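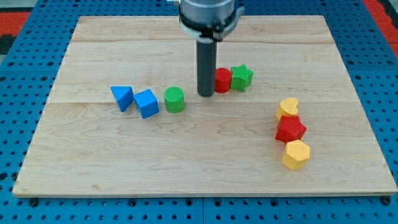
4. Comparing Fingers on the Pushing Board

4.1 What was compared

The previous section argued that a robot with one finger is enough robot for a great many tabletop problems. Having made the argument in print, we were obliged to find out which finger. Three were tried. The first, which we call the plain finger, is a straight rigid cylinder with a rounded tip, hanging vertically from the wrist (Figure 3). The second is the Kanditier finger, which has the same outer diameter and a sprung section halfway down, so that it yields sideways when pushed hard enough. The third is the Hedlund paddle, a flat blade as wide as one of our blocks, which looks on paper like the obvious choice and was the favourite of everybody who had not yet used it.

All three mount on the same wrist through the same clamp collar. Swapping one for another takes a single hex key and, after the first week, very little swearing. The arm, the controller and the overhead speed limit were left alone throughout. We had meant to vary the controller as well, and the reader who finds an unused column in the data release is looking at the remains of that ambition.

Figure 3. The plain finger over the pushing board at Raltolthorpe, with all eight blocks in play. The finger is beside the red cylinder and green star; the yellow heart, red pentagon and yellow hexagon are to the right, and the blue triangle, blue cube and green cylinder to the left.

4.2 Board and blocks

The board is a rectangle of light-coloured wood resting on the blue perforated table. It was picked for being flat. It is also pretty, with a good deal of grain in it, and this cost us most of November. Our first block tracker had been tuned on a uniform white sheet and took a dim view of wood. Where two planks met it saw an edge, and where it saw an edge it wanted very much to see a block. We retrained the tracker on views of the bare board and the trouble stopped, apart from a lasting coolness towards the yellow heart, whose top face is paler than that of the yellow hexagon and close enough to the wood in colour to give the segmentation pause.

The blocks come in four colours, two of each, and in enough shapes to make an instruction interesting. Two of the shapes are cylinders, one red and one green, so that "the cylinder" on its own is an ambiguous request and "the red one" is another. We kept this on purpose. People talk to robots in just this way, and are then surprised.

Shape matters to the finger as much as it does to the tracker. A cylinder standing upright offers a round face wherever one happens to touch it, which sounds forgiving until the contact is slightly off centre, at which point the block sidles round the finger and leaves. A cube is pushed well on the flat of a side and badly on a corner. The star has five good notches in which a rod can settle and five points off which it will skid. The triangle is a special case. Pushed upright it behaves like a cube with opinions; tipped over, it offers a sloping face that a blade tends to ride up and a rod tends to pin.

4.3 Procedure

Each episode began with the blocks wherever the last one had left them. Resetting to a fixed layout would have been tidier, and we did it for the pilot, but a policy trained from tidy starts is helpless the moment two blocks are touching, and two blocks are nearly always touching. The operator only stepped in when a block had left the board.

An episode consisted of one typed instruction, such as "move the blue cube to the green cylinder" or "separate the heart from the pentagon", followed by up to 15 seconds of pushing. The same learned policy was used for all three fingers, with the tip offset corrected for each. One may object that the policy was trained on the plain finger and that the others were playing away from home. One would be right, and Section 4.5 takes the objection up without entirely getting rid of it.

Yu-ting Fung ran every episode and typed every instruction from a shuffled list. She also did the judging, from recorded video, with the lower part of the wrist masked so that the finger could not be seen. This worked well for the two rods. It did nothing whatever to disguise the paddle, which gives itself away by the manner in which blocks move when it is about. We report the judging as masked for two fingers and hopeful for the third.

A push counted as a success if the named block ended in the requested relation to its neighbour and nothing else had been driven off the board in the process. The second half of this rule was added after the pilot, in which the paddle carried out an instruction about the star to perfection while clearing the right-hand side of the board like a waiter at closing time.

4.4 Results

We kept 371 episodes after removing those in which the arm had stopped itself for reasons unconnected with pushing. Of these, 261 were judged successes across the three fingers. The plain finger did best, the Kanditier came second, and the paddle came a clear last. The order was the same for every block except the cube, on which the paddle redeemed itself somewhat.

The ordering between the rods is less simple than it looks. On single pushes across open board they could not be told apart. The gap opened up wherever blocks stood close together. To part a cylinder from a star when the two are touching, the finger has to come down in whatever space there is and press on one of them from a useful side. The plain finger goes where it is told. The Kanditier goes where it is told and then bends, by an amount that depends on how much resistance it has met, and by the time the policy has noticed the bend the tip is usually doing something else. Compliance is widely held to be a good thing in a gripper, and we hold it too, in grippers that close on objects. A finger that can only nudge has one thing to be sure of, its own position, and giving that up is expensive.

The Kanditier did earn its keep in one respect. It never once scratched the board. The plain finger is commanded to a height just above the surface, and on the day the height calibration was wrong it drew a short, very straight line in the wood, of which the tracker has since become fond. Laboratories with better boards, or worse calibration, may wish to weigh this differently.

The paddle failed chiefly by being wide. It pushes beautifully in one direction. In all others it must first turn, and as it turns it sweeps a circle, and whatever is standing in the circle joins in. Half of its failures began with a block that had not been mentioned in the instruction at all. On the cube, with room to line up, it held a straighter course than either rod, and a task made up solely of cubes in open country would suit it very well.

4.5 Was the contest fair?

Probably not to the paddle. To see how far the training data was to blame, we collected a further, smaller set of demonstrations with the paddle mounted and fine-tuned the policy on them. It learned to turn before lowering, which helped, and to avoid crowded parts of the board, which helped the score and was no use to anyone who had asked for a block in a crowded part of the board. The Kanditier was given the same treatment and improved a little in clutter. Neither overtook the plain finger. We have not repeated the exercise on a second arm, although the group at Brestham has offered us time on theirs and may yet regret it.

There is a further reservation about height. Our blocks are all short enough for the plain finger to meet them well above its rounded tip or close to it, depending on the commanded height, and we tried only one height. A taller block, pushed low down, would be liable to topple, and here a springy finger could well come into its own. We would not put money on it either way.

For the experiments in Section 5 we therefore kept the plain finger on the arm. The paddle has been returned to its drawer. The Kanditier remains clamped to the spare wrist, where the sprung section can be inspected for wear before the longer runs begin.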